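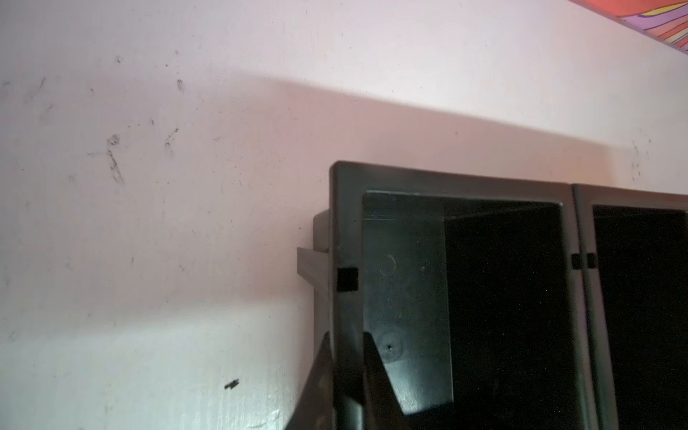 Mail Finds a Home at the Cemton Community Hall

CEMTON - The pile is gone. After a winter in which the front desk at the community hall slowly disappeared under flyers, sign-up sheets and other people's gas bills, the hall has put up a black plastic wall organizer in the entryway and asked everyone to please use it.

Wakana Sakai, who runs the front desk, picked the thing out in March after a renewal form for the hall's own insurance was found under a stack of pizza menus. The form was two weeks overdue. The menus were current.

"I'm not saying we had a system before," Sakai said. "We had a heap, and I knew where most things were in it."

Under the new rules, anything addressed to the hall goes in the left compartment. The next one over is for the groups that rent rooms, including the Pindness quilters, who between them get more mail than the hall does. Catalogs are to be taken home or recycled by the end of the month, a deadline Sakai describes as "real this time."

Choosing the spot took longer than putting the organizer up. Aoi Kaneko, who teaches the evening pottery class, wanted it near the coat hooks. Sakai wanted it where she could see it. It went where Sakai could see it.

Kaneko has made her peace with the location but has asked for labels. These are expected shortly, once there is agreement on whether the word "miscellaneous" should be allowed. Sakai is against it.

The hall mails out over 600 newsletters each spring. Returned copies will go in a box under the desk, next to the old returned copies.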